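4.2 How people described where things lay

We had rather expected that our readers, most of whom had been sorting household linen at the Nukdale drop-in for years, would talk about position in terms of their own bodies ("nearest me", "by my elbow"), and in the August sessions a good many of them did.

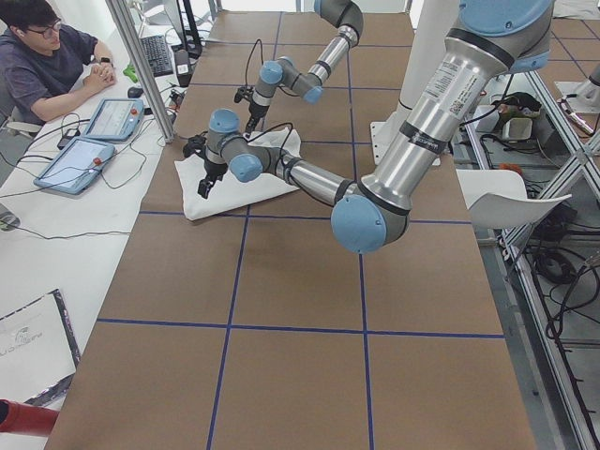
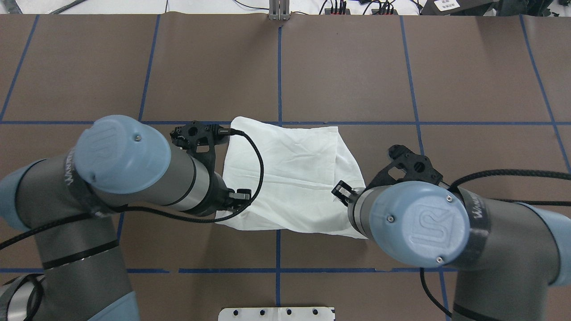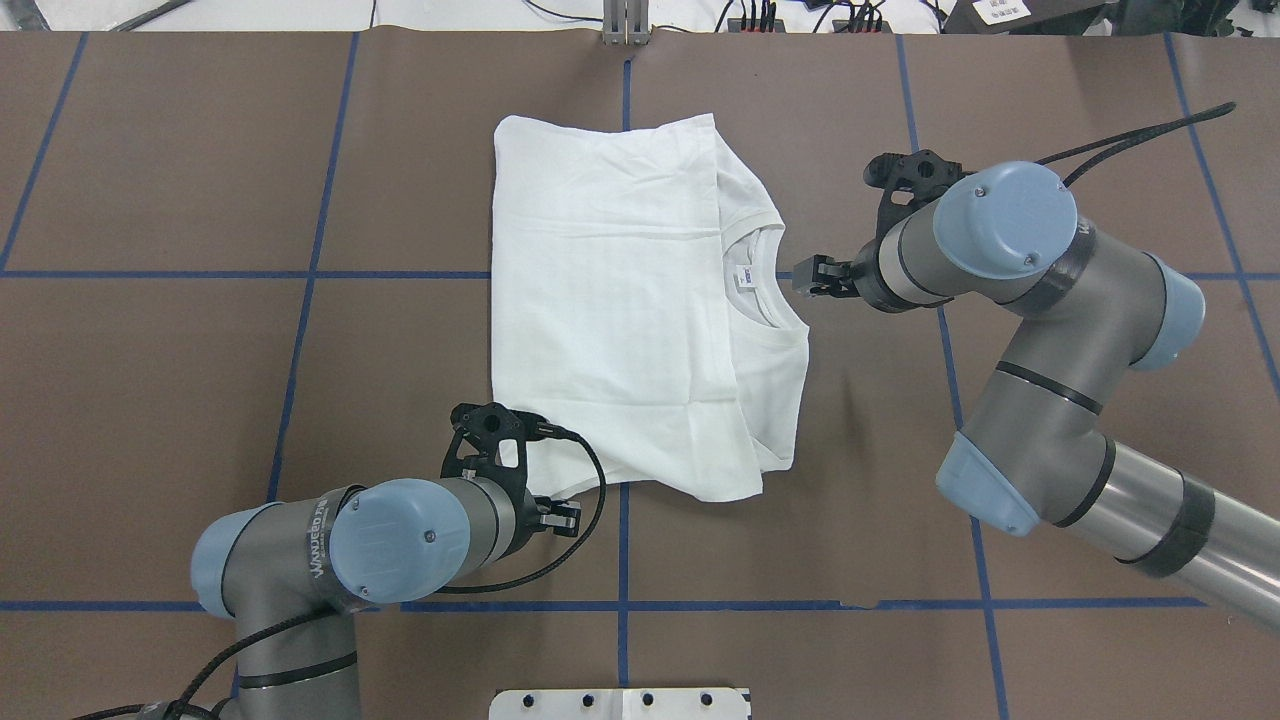 Figure 2. Worktable with taped grid.

Of the 113 accounts we kept, 30 made no mention of the body at all, and these were, to our great pleasure, some of the liveliest. Their writers leaned on whatever lines were to hand, much as one might with the blue tape in Figure 2, and spoke of rows, columns and corners as though giving directions round a village. Peiyu Duan, who read every account twice, marked such wording as "borrowed" and kept it apart from the rest when the totals were drawn up.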